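子どものおもちゃ、増えすぎを防ぐいい方法はありますか?

投稿者:Noémie Lecomte
カテゴリ:暮らし・子育て > おもちゃと収納
閲覧数 3221

はじめまして! 二歳半の息子がいます。祖父母がとにかく気前のいい人たちで、会うたびに何かしら増えていき、リビングの一角が完全におもちゃに占領されています。木のパズル、積み木、ミニカー、音の出る絵本、型はめ、ぬいぐるみの山。どれも本人は好きなようなのですが、全部を床にひっくり返して、ひとつも遊ばずに次の部屋へ行ってしまうこともしばしばです。

ネットで「おもちゃローテーション」というやり方を知り、ぜひ試してみたいと思っています。知りたいのは次のあたりです。

・一度に出しておくのはどのくらいがいいのか
・入れ替えの間隔は?
・しまったおもちゃを「あれがない!」と泣かれたらどうするか
・型はめのように部品の多いものの保管方法

家は狭めで、押し入れの下段が半分あいています。同じような経験のある方、ぜひ教えてください!

――――

Said Bouzid さんの回答
参考になった 30

ローテーション、本当におすすめです! うちは娘が二歳になったころに始めて、下の子にもそのまま続けています。最初の入れ替えの朝、前からあった積み木を新品みたいに喜んで抱えてきたときは、夫婦で顔を見合わせてしまいました。

うちのやり方を書きますね。まず全部を床に出して、三つの箱に分けます。分け方は種類ごとではなく、どの箱にも「組み立てるもの」「ごっこ遊びのもの」「頭を使うもの」がひとつずつ入るようにします。これが大事で、パズルばかりの箱を作ってしまうと、その期間はずっと退屈そうにしています(やりました)。ぬいぐるみはローテーションに入れていません。寝るときの相棒がいなくなると大変なので!

入れ替えは二週間ごとが目安ですが、飽きるのが早ければ早めます。うちは夜八時、寝たあとにこっそりやっています。「あれがない」と言われたら、すぐ出してあげて大丈夫です。その代わりひとつ戻してもらいます。二歳半なら「どっちにする?」で案外ちゃんと選んでくれますよ。

箱はStovexのふた付きのものを使っています。深すぎないので、上から見て何が入っているか分かるのがいいところです。押し入れの下段なら、キャスター付きの台に載せると出し入れが楽です。

――――

Eftychia Katsaros さんの回答
参考になった 3

うちは面倒になって全部捨て…はしませんが、半分はいとこの家に行きました。すっきりします。祖父母には先に「次は本がうれしいです」と言っておくのが一番ききます。

――――

Charalambos Balaskas さんの回答
参考になった 14

型はめの保管について補足させてください。型はめ、大好きなんです! 安いものでも本当によくできていて、一歳から四歳近くまで形を変えて楽しめるおもちゃはなかなかありません。

部品の多いものは、必ず本体と部品を一緒にしまってください。うちは洗濯ネットの小さいものを使っています。中が見えるし、汚れたらプラスチックの部品ならネットごとぬるま湯で洗えて、干すのもそのままです。部品が足りなくなったときのために、買った日に全部並べて写真を撮っておくと、あとで何が行方不明か一目で分かります。Ornachのパズルを買ったときにこれをやっていなくて、三角がないのか丸がないのか、家族で一晩もめました。

もうひとつ。本体と部品が同じ色の型はめは、色のヒントがないので形だけが頼りになります。手元の写真から、青い型はめの本体と星の部品、その場所の様子を貼りますね。
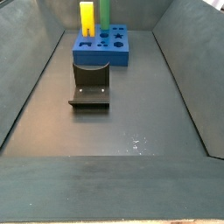
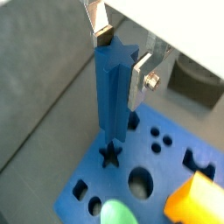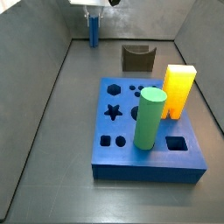 年齢によって難しさを変えられるのも楽しいところで、二歳くらいなら丸と四角だけ渡して、残りはネットに入れたままにしておきます。全部できるようになったら、目をつぶって手探りでやってもらうと、四歳でも大笑いしながら夢中になります。大人がやっても結構難しいです。

つまり、ひとつのおもちゃを部品単位でローテーションできるんですね。新しく買い足さなくても、「今日は星も出そうか」で立派なイベントになります。Saidさんの三つの箱とも相性がいいと思います。

保管場所は、押し入れなら湿気だけ気をつけてください。木のものは床に直接置かず、すのこを一枚敷くと安心です。

――――

Noémie Lecomte(質問者)のコメント

皆さんありがとうございます! さっそく息子の昼寝中に箱を三つ用意して分けてみました。ミニカーだけは一台残らず出しておくよう、起きてきた本人から強い要望がありましたので、そこは譲りました。洗濯ネットは明日買いに行きます。祖父母への「次は本を」作戦は、母にはもう伝えました。義母にはまだです。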